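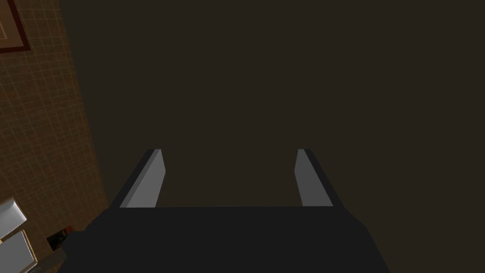
Dark housing, pale grey inner faces.

May 9, 2021

Readers are advised that the allotment society at Prirnemwood has revised its water charges. The standing fee remains at 20 pounds a year. Plots served by the Garnum tank will pay a further sum from December, when the new meter is read for the first time. 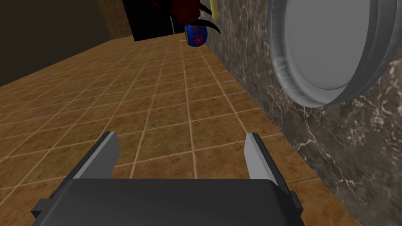

The waiting list stands at 67 names. Applicants living in Ulloa may apply on the same terms as residents of Prirnemwood, provided that they hold no other plot. I have held mine for several years and consider the charge fair, although the notice was short. The old tank lost a great deal of water last summer, and repairs were put off twice. Written comments should be left in the box by the lower gate.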